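Mellor software sync, 2020-10-12
Notes by me, so blame me for the gaps

Started with the drawer task, head view first and then the wrist view.
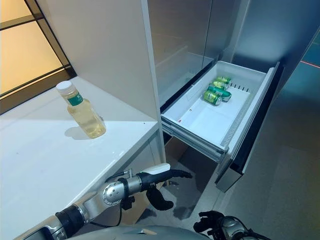
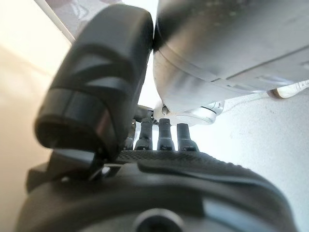 Head view with the freezer drawer open (first), wrist view with a gripper finger against silver metal (second).

Planner: Triseveck now replans every 50 ms and we all like it – keep it. I still want the arm to stay clear of the counter edge, so I'm bumping the margin by 10 mm.

Perception: glossy surfaces are a pain! Dultumance drops depth on them, and I'll try the 2-pass filter before October is out.

Logging: buffer goes to 600 frames. Briradport build is still red, my fault, fixing it tonight.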